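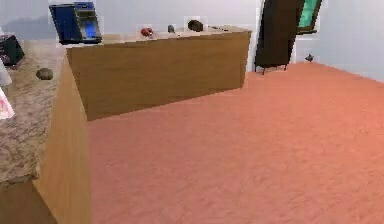 I finished reading the second half of Prunach again last night and I think I can now say why the middle works better than the ends. It is a novel by Lauri Hirvonen, published by Brutlow, and it follows a girl called Ines through the year she spends living above her uncle's print shop. Most of what matters happens downstairs, in the front office where customers wait. Whenever I read those chapters I picture a salmon-pink carpet and a long wooden counter against pale walls, with a few things left out along the top. Hirvonen gives you very little of this. He says there is a counter and that Ines learns to read upside down by standing behind it, and the rest you have to furnish yourself.

The uncle is called Godoy. We never get his first name. He has two grown sons who have left, and he speaks to Ines as if she were a third one who has arrived late and needs everything repeated. He shows her how to fold, how to quote a price, how to refuse credit. She is fourteen at the start and already better at sums than he is, and there is a good short chapter where she finds he has undercharged a funeral director for 482 order sheets and has to decide whether to tell him. She does tell him. He says nothing and sends the corrected bill out under her initials.

The first edition I had was the long one, 760 pages in small type, with the family history at the front. I bought it in July at a church hall sale and gave up after the grandmother's emigration, which takes ages and comes back to nothing much. A friend lent me the newer paperback, where that section has been moved to the back as an appendix. Starting with Ines on the bus with her coat done up wrong is a far better way in. I read the appendix afterwards and liked it more for already knowing who everyone became.

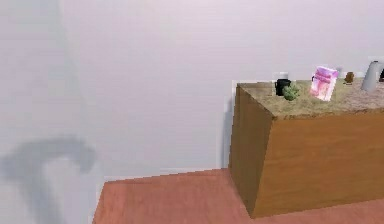

Godoy's sons come home in the last part, and this is where I lose patience. One wants to sell the building and the other wants to be asked. They talk in long speeches about what their father owed them. Up to then people in the book have hardly finished a sentence, so it is odd to have two men standing in a kitchen explaining their childhoods to each other. Ines is in the room for all of it and gets four lines. I went back and counted them because I thought I must have skipped a page.

There is also the business with Zestisico, the drinks company whose labels the shop prints. I can see what it is for. The contract keeps the place open and Godoy hates the labels, so he is ashamed of the thing that feeds everybody. But the meetings with the Zestisico man go on too long, and he is the only person in the novel who is simply silly. He has a joke about lemons that he makes each time he visits.

What I did like near the end is chapter 8 of the last part, where Ines takes the bus back to her mother's with her wages in an envelope inside her boot. Her mother asks if her uncle was kind to her. Ines thinks about it for the length of a page and says he was always on time. I have read that page several times now. My own grandfather was a man you could have said that about, and I suppose it is why I have put up with the brothers twice.

I don't know how well it has sold. The copy I have is signed, and somebody has pencilled 800 inside the cover, which might be a print run or might be a price in a currency I don't recognise. Brutlow's books are hard to find in shops here. The library will get it in if you fill in the form, though mine took a month.

I am starting his first book next. It is much shorter and set entirely on a ferry. If anyone has read it, leave a comment and tell me whether the translation is by the same person, as mine has lost its title page.

Posted 2/11/20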